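Toreck Support Portal
Product: Namevico (kitchen simulation and shift planner)
Site: Valden, staff kitchen
Layout: Vũ
Opened: Jun 1, 2023
Status: Resolved

Subject: Arm pauses over the range and the planner gives the waiting time to the morning cook

Original request, Valden kitchen office

Hello again, and thank you for all the patience with our last ticket. I'm going to write this one out at some length, so please get a coffee first.

We have been running the Vũ layout in Namevico since April to work out what the breakfast shift will look like once the arm takes over the range. The arm would do the stirring and the pan moving, and our cooks would do the plating, the special diets and the talking to people over the counter (which they like best anyway, and I would like them to have more of). We put 2,435 simulated breakfasts through over a weekend. In 1,172 of them the arm stopped over the grates with the message "waiting for person" and sat there until the run timed out.

The part that really worries me is the shift sheet. Every one of those pauses gets turned into a job called "clear arm" and handed to the morning cook. On paper she now spends more of breakfast looking after the machine than she used to spend stirring the oatmeal. I printed the sheet and put it up by the time clock before I had read it properly, and I have been apologizing ever since!

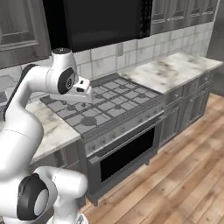 Vũ layout, range side. Gripper over the left rear of the cooktop grates.

I have already tried restarting the planner, reloading the layout from the saved copy, and turning off the lunch menu in case the two were getting mixed up. No change from any of them. Could somebody tell me who the arm thinks it is waiting for?

Reply, Toreck support

Thank you for the long version, it saved us asking. A few things to check on your side:

Open Roles and look at the breakfast recipe. Is the "hand over" step assigned to a station or to a person?
Tell us if the morning cook has a start time in the planner that differs from her real one.
Send the run log for any single breakfast that timed out. One is plenty.

Please leave the safety distance where it is for now. People often lower it to get rid of a pause, and then the plan no longer matches what they will be allowed to do in the real kitchen.

Reply, Valden kitchen office

Log attached. The hand over step is assigned to a person, "morning cook," and I believe I set it up that way myself, thinking it was kinder to have a human being in there than a station. Her start time is right.

I did sit down with both cooks and went through the whole thing on the big screen, including the view from across the island. They were a lot more interested than I expected. One of them asked straight away why the arm should need her at the stove at all when the finished pans could go to the counter and she could pick them up when she was ready. The other wants to know who wipes down the arm, and whether that is a cook's job or a maintenance job, and I had to say I'd find out.
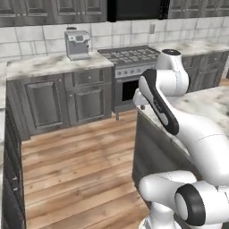
Same kitchen with the marble-topped island, gripper pointing toward the stove.

Reply, Toreck support

Your cook has found it. With a person in the hand over step, the arm holds its position until that person is marked free, and your planner has her plating at the same minute. So each of them waits on the other. The log shows exactly that.

To change it:

1. Go to Roles, then Breakfast, then Hand over.
2. Switch the assignment from "morning cook" to "station" and pick the counter to the right of the range.
3. Add a "collect pan" task for the cook with a window of 5 minutes.
4. Delete the old "clear arm" entries from the shift sheet. They do not clear themselves, sorry.
5. Run breakfast again.

On cleaning: Namevico has no opinion on whose job it is, but it needs time set aside or the afternoon will look emptier than it is. Add it as a task with the owner left open until you have agreed on one.

Reply, Valden kitchen office

Done, all of it, and the same set of breakfasts finished with 2 timeouts, both on the day I had forgotten to roster anyone at all - so I can hardly blame the arm for those. "Clear arm" is gone from the sheet and the cook has her plating time back.

We did set the collecting window longer than you suggested, at the cooks' request. They said they didn't want to be hurrying away from a conversation at the counter because a pan was ready, and I thought that was fair. The oatmeal gets a lid.

Cleaning is still with the owner left open. I have a meeting with maintenance about it and will open a separate ticket if we need a shared task across two departments. The new sheet is up by the time clock, and I read it twice first.

Happy for you to close this one. Thank you both, or all, however many of you there are at that end.

Closing note, Toreck support

Closed at customer's request. Cause: hand over step assigned to a person with an overlapping task. Passed to the planner team: show a warning when a pause creates new work on someone's shift sheet.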